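I've been arguing with my friend Khurram Sial about this since July, and I still think I'm right, so let me try it out on you.

We both do contract work on kitchen robots, which mostly means we sit in front of simulated kitchens and watch simulated hands put groceries away. Cenda builds the hands' brains, Grekberg runs the test kitchens, and people like us write up what broke. I love this job! I also think we've gotten sloppy about one particular kind of failure, the kind where the hand closes before it's got anything to close on.

The case that started the argument was a drawer task. Pull the drawer, pick up the item, drop it in, push the drawer shut. In one batch of 465 runs, 17 ended with the drawer being pushed shut while the other hand was still inside it. The scoring script marked every one of those as a pass, because the item was in the drawer and the drawer was closed enough to count. A pass! With fingers in it!

Khurram's view is that it's only a simulation, the fingers don't hurt, and you fix it later when there's real hardware. Mine is that a policy learns whatever you pay it for, and we'd been paying it to slam drawers on hands.

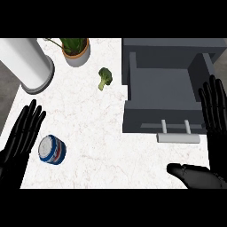 Should a run like that count as a failure even if the item ends up where it belongs? Any run where a hand is caught in a closing drawer should be scored as a failure, and logged under safety so it can't get averaged away with the dropped cans.

Hanne Oksanen, who keeps the scoring code, pulled the contact logs for the whole project after I'd nagged her enough (sorry, Hanne). That was 3197 runs, and the pinches were spread all over, worst on the tasks where both hands work near the same handle. She added a force limit on the drawer front that ends the run on the spot. The success number dropped, and there was some grumbling on the afternoon call, mostly from folks who'd already put the old number in a slide.

I get it, I've made that slide. But picture a kid reaching for a snack while the machine is tidying up. The drawer won't know whose hand it is, and the robot we trained on the old score had no reason to check.

Khurram says I'm being dramatic and that a real drawer would have a soft-close rail anyway. Maybe so. Mine at home doesn't, and it got my thumb pretty good last winter.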